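Zlata Karpenko
Robot maintenance, mostly hands and wrists. Posts are my own.

1/ Notes on looking after the hands on our biped, the one we call Orau. It does soft furnishings at the Vurano flat: pick up, hold, put down. Fabric work is light on the motors and hard on everything else. Thread on what I check and in what order.

2/ Wrist cuffs first. Each one has straps and small cable loops. The strap goes on with the hand at mid-rotation. If you fit it with the hand turned fully in, it creeps when the wrist rolls back and you end up with the loop under the palm.

3/ Cable slack next. Roll each wrist end to end by hand with power off and watch the bend on the outer side. It should open and close without touching the actuator housing. I leave 85 mm between the last loop and the connector. Less than that and the connector takes the load.

4/ Then the two-handed hold. Cushion by its two lower corners, arms out in front, held just clear of the sofa seat. It loads both thumbs at once, so a weak one shows up as a difference between left and right current.
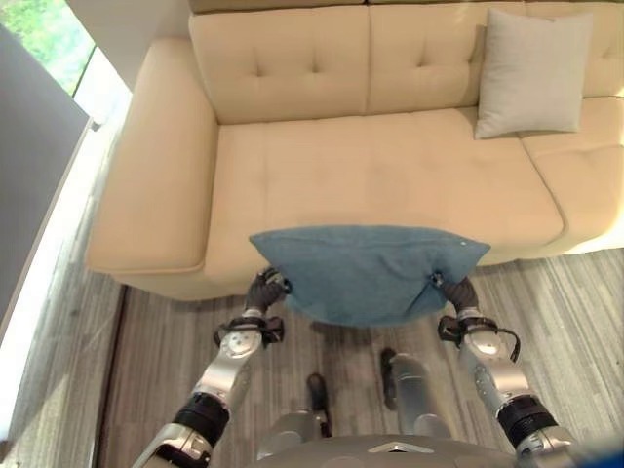 5/ Which do you re-tension first, fingers or thumb?
The thumb. It opposes all the others, so if it is slack every finger reading taken after it is wrong. Do the thumb, close the hand on the gauge block, then work outwards from the index finger.

6/ Tendon figures for the Lysenko hands, as I set them: 27 N at rest on the fingers, same on the thumb. The sheet that came with them gives a range and I sit near the bottom of it. Going higher makes the grip feel crisp on the bench and eats the sheaths.

7/ I log hours per hand, as left and right don't age together. Left is at 571, right is at 850. The right was carried over from the previous pair of arms with its old sheaths. It gets looked at twice as often and I keep a spare thumb assembly bagged for it.

8/ Lint. Denim-type weaves shed into the finger joints and pack down behind the knuckle. Dry brush, then a wooden pick, then a wipe with a barely damp cloth. No compressed air - it drives the fibres past the seal and you will be taking the finger apart in May.

9/ Zeroing. Hands open, arms in front, torso still, feet flat. The encoder offsets are written with the arms at working height, reaching towards the seat. I used to do it with the arms hanging and the wrist offset came out different once they were raised. Gravity sag in the forearm, small but repeatable.

10/ Open-hand check goes last. Both hands at the front of the sofa with the fingers spread, blue fabric over the front of the seat between them. I want clearance on both sides before any close command is sent.

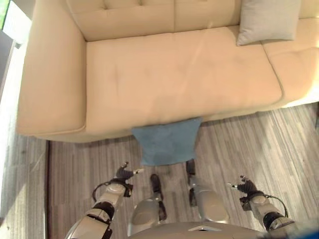
Filed under: Hands and wrists / Routine checks

11/ If a finger lags on opening, swap its sheath before touching the gains. I lost most of a shift at the Kutanberg workshop tuning round a kinked sheath. The part costs next to nothing and takes a few minutes to fit with the hand off the arm.

12/ Fasteners: the four screws at the wrist flange get a witness mark in paint pen. Look at the marks every time the cuff comes off. Don't retorque a screw whose mark still lines up.

13/ Cuff straps stretch. I bin them when the last hole is in use. Punching another hole works for a week, then the strap splits there.

14/ Log entry for each hand: hours, tension at rest, thumb current in the hold, sheath changed y/n, initials. One line each. Mine for 21 December 2023 is done, right thumb current slightly up, no parts fitted. Will recheck after the next block of cushion runs.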